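Hand-held gripper rental: is the Brodgate kit usable for small fruit on a cloth surface?

Asked by paju_bench, 24 October 2021
Tags: handheld grippers, rental, soft objects

I am looking at the two-handed kit that Brodgate rents out by the month. The task is moving small fruit from a covered table to a plate. Fruit size runs from cherry tomato to mandarin. The product sheet gives jaw opening and weight but says nothing about pad grip on smooth skins, or about what a loose tablecloth does when the tips touch it. Has anyone run this kit on similar objects? I would also like to know if the rental includes spare pads. Bristevau quoted me for a comparable set and charges for pads separately.

2 answers

Answer from Eglė Paulauskas (accepted)

I have had the kit since May. Mandarins are easy. Cherry tomatoes need a slow close and the pads set low, near the widest part of the fruit. If you close above that line the fruit slips down and rolls.

The cloth matters more than the pads. Fold lines stop a rolling fruit or send it sideways, and the tips catch on a raised crease if you come in flat. Tilt the tool and approach from above. Taping the cloth under the table edge helped me. Ironing it did not last.

Spares: mine came with 3 pairs of pads. Wipe them after citrus, the oil makes them slick. The weight is noticeable after 10 minutes of continuous work, mostly in the wrist. Software export is a separate matter and I would not rent the kit on the strength of it.

My table with the same kind of task:

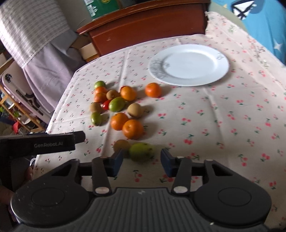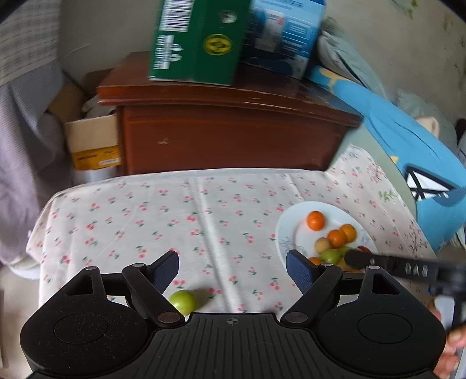
Mixed small fruit on the cherry-print cloth, with the round white plate at the right.

Answer from vandedix_user

Can't speak for Brodgate. We use Vandedix and it's fine on tomatoes. Ask for a trial week.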